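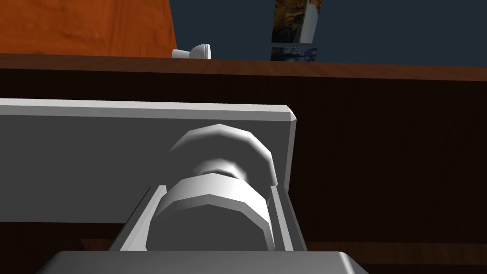 12/01/2019

Rain again this morning, so I stayed in and did the seed order, which I had been putting off since November. The Surnetti catalog came three weeks ago and has been sitting under the fruit bowl getting sticky. They have dropped the yellow bean I like and put the leeks up. I ordered the leeks anyway.

Went through the tin first to see what was left over. Plenty of lettuce, a packet of parsnip that is too old to bother with, and the squash seed I saved in an envelope and forgot to label. I think it is the green one. It could be the striped one. I will sow it and find out.

The rain stopped before lunch and I walked up to the plot. It is 23 minutes by the road and less by the creek path, but the creek path was under water at the bend. The bottom bed was standing wet again. The top two are fine. I pulled the last of the carrots, forked and small, with some slug damage, and enough good ones for soup. The kale has come through well. I picked a bag of it and took off the yellow leaves at the bottom.

The garlic is up. I planted it later than last year, the Halás in the long row and the Pida in the short one. The Pida is ahead by an inch. A few cloves had been lifted out by the birds and I pushed them back in with my thumb. I should have netted it. I have netting in the shed, but it is tangled with the bean strings and I didn't feel like standing in the cold picking it apart. Next time.

Paid the rent on the plot while I was thinking of it. It goes up by 20 dollars in the new year. Still worth it to me. The notice on the gate says Plinulgate will be closing the lane in January to put in a drain, so no deliveries. That means getting the compost in this month or waiting till spring. I worked out that I need roughly 700 pounds for the top beds if I leave the bottom one alone, and I am inclined to leave it alone. I might give it over to currants, or just let it go to grass. Two years of digging in leaves has made no difference to how it drains.

Home by three. Boots on newspaper by the back door. Made the soup with the carrots, an onion and the end of the barley, and it needed more salt than I gave it. Left the kale in water in the sink.

My shoulder is sore from the fork, the left one this time. I put heat on it after supper and read a little, the chapter on pruning, and fell asleep before the part about pears.

To do: call about compost. Label the squash envelope with a question mark. Untangle the netting. Return the loppers to next door before they ask for them.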